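Let people teach robots with their hands

I spent most of March steering a simulated gripper through Motura, the little practice program we use at Amel, and I came away thrilled. You hold the controller, you move, the gripper moves, and after an hour you've stopped thinking about buttons (my tea went cold twice!). Every run you save becomes something the robot can learn from.

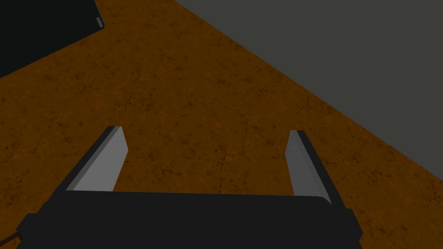

Should beginners start in simulation or on a real arm? Start in simulation, where a bad grab costs only a restart, and move to the real arm once your motions are smooth.

I'd still want everyone to try guiding a real arm by hand — the weight of it teaches you to slow down. Three careful runs from a patient baker would please me more than a folder full of rushed ones from me.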